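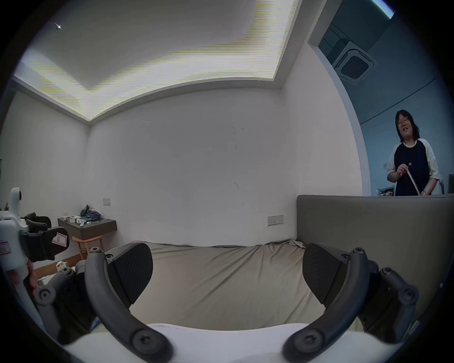

The Pratetti program is a room-service automation project started by the robotics company Nernanon and the serviced-apartment operator Castellanos. It is meant to hand over part of the daily work of housekeeping, mainly picking up, sorting and straightening, to a wheeled robot with two arms. The robot is trained on recordings of people doing the same jobs with hand-held grippers. The program has been described by its owners as a way to "take the strain out of turnover." How much strain it has taken out is disputed, and most of the published numbers come from Nernanon.

Background

Castellanos rents furnished apartments by the week and the month. Its largest building, Jivden, has 426 units, nearly all of them a single room with a bed, a small kitchen and a desk or shelf. Housekeepers there work to a list of tasks per unit, with a time allowance for each type of stay. The allowance was shortened twice before any robot was brought in, a point often left out of accounts that credit the program with faster turnovers.

The agreement with Nernanon took effect on 1 Mar 2018. Under it, Castellanos supplied rooms and staff hours, and Nernanon supplied equipment and kept the recordings. Staff were told that the program would not lead to layoffs during the pilot. The agreement says nothing on the subject for the period after the pilot.

Recording work

Before a robot can do a task in this program, a person has to do it many times while holding a gripper. The device has two jaws that open and close, and the worker uses it in place of bare fingers. A sheet corner is pinched and drawn up the bed, a sock is lifted off the floor, a charging cable is pulled straight and laid on a shelf. Each attempt is saved as one recording. Nernanon's target for a single task is 3,000 usable recordings, spread over different rooms so that the robot does not learn one room by heart.

Workers record alone or in pairs. With a gripper in each hand, a person can do two-handed jobs such as spreading a pillowcase, though folding anything thin is slow. Rooms are often left in a state of mild disorder on purpose, with clothing heaped on a shelf or cables in a tangle, because a tidy room teaches the system very little. Furniture may be measured before a session so that layouts can be compared later.

The work is commonly listed in company material as "training the robot." Housekeepers at Jivden tend to call it "doing it slow." A task that takes a few seconds by hand can take several times as long with the gripper, and a recording in which the jaws slip, or in which the hand gets in the way, may be thrown out. Discarded recordings were at first left out of the paid total. This was changed in August after complaints, and all session time is now paid at the ordinary housekeeping rate.

That rate is itself a matter of disagreement. Recording is skilled, and it produces something Nernanon can sell to other operators. The housekeepers have no share in it.

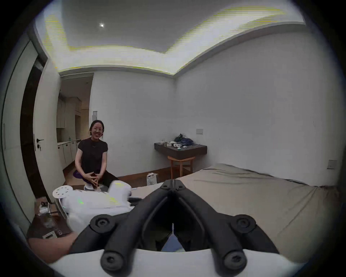 Vicente Escobar has objected to this reading of the recording work. In his view the sessions are the best hours in the building: people sit down between takes, they talk, no one is timing them against a checkout, and at the end of the shift their knees don't hurt. He has also said that critics who have never changed a row of beds before noon should be slower to decide what is being taken from the people who do.

His point about the knees is widely accepted. The point about timing is weaker. Sessions had no set pace when they started, but a daily quota of 40 recordings per person was later added, and several workers have said it brought back the pressure they knew from the floor.

Use of the robot

The robot has been run in occupied parts of Jivden for five tasks: collecting items from the floor, clearing a flat surface, pulling up a sheet, emptying a wastebasket and setting out towels. It does not clean bathrooms, which housekeepers usually name as the hardest part of the job. It does not change a fitted sheet.

Nernanon reports a high rate of success for all five tasks. The reported rate counts a task as done when the robot signals that it has finished. It does not count what a housekeeper finds on entering the room. No outside test has been published, and Castellanos has declined to release its own inspection records.

In practice a person follows the robot. This role was given the title of room checker and is filled by former housekeepers, who look over the unit, correct what was missed and free the robot when it stops against a chair leg or a bag on the floor. A checker covers more units per shift than a housekeeper did. Supporters take this as proof that the system works. It could as easily show that the same labor has been spread over more doors.

Effects on staff

The clearest change is in how the day is divided. Housekeepers used to finish one apartment before going on to the next. Checkers move back and forth between several, depending on where the robot has got to, and many report that they no longer know which rooms are theirs. Small things that came with knowing a room, such as a long-stay guest's habit of leaving laundry on the stool or a door that sticks, are passed on less often.

Lifting and bending have gone down for the staff assigned to recording, and for some of the checkers. Walking has gone up. Sick leave at Jivden is said by Castellanos to have fallen, but the company changed the way it logs sick leave in the same period, so the before and after figures cannot be compared.

There have been no layoffs. Housekeepers who left have mostly not been replaced, and the promise covering the pilot has not been renewed in writing.

See also

Domestic robot
Hotel housekeeping
Learning from demonstration
Piece work
Time and motion study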